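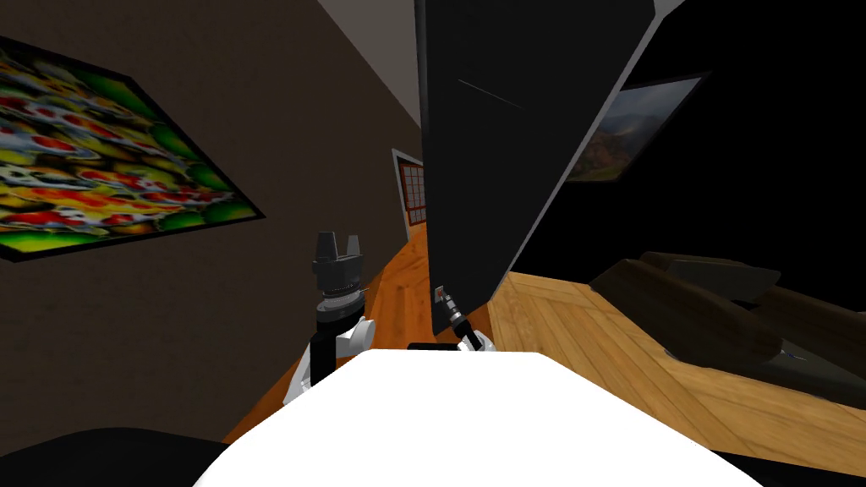
January – Workshop notebook, paper conservation, Pollby bench

Pindura ledger, continued from the previous entry. The volume was collated before any treatment. It contains 648 pages, all present, with two leaves bound out of order near the back. The order has been left as found and recorded on the condition sheet.

Surface cleaning of the first gathering was completed with soft brush and grated eraser. The ink is stable under dry cleaning. Spot tests with deionized water produced slight movement in the red ruling but none in the brown text ink. Aqueous washing is therefore ruled out for the ruled leaves. The Dultden correspondence tipped into the front board is on unruled stock and will be tested separately.

Paste: wheat starch, cooked for 30 minutes, strained twice, and rested overnight. The batch was slightly too stiff and was thinned at the bench. Colleagues using the remainder should strain it again before use – a skin had formed by late afternoon.

Tear repairs were carried out on the lower corners of the first gathering with the lighter tissue. The heavier tissue from Mulder pulled at the sheet as it dried and left a visible cockle on the trial piece. It is not recommended for this paper, although it remains suitable for the spine linings.

Pressing was done between blotters and felts, with the blotters changed at 10:00 and again at 14:30. The second change was probably too late, and the outer leaves still felt cool to the hand at closing. They have been left under weight.

Stock: blotter is down to one opened pack. An order for 500 sheets has been requested, together with 200 sheets of the interleaving tissue. The request is awaiting signature.

Outstanding:
Test the Dultden letters for water sensitivity.
Record the watermark on the rear flyleaf.
Decide whether the old spine lining can be lifted dry or will need a poultice.
Return the large bone folder to the binding room.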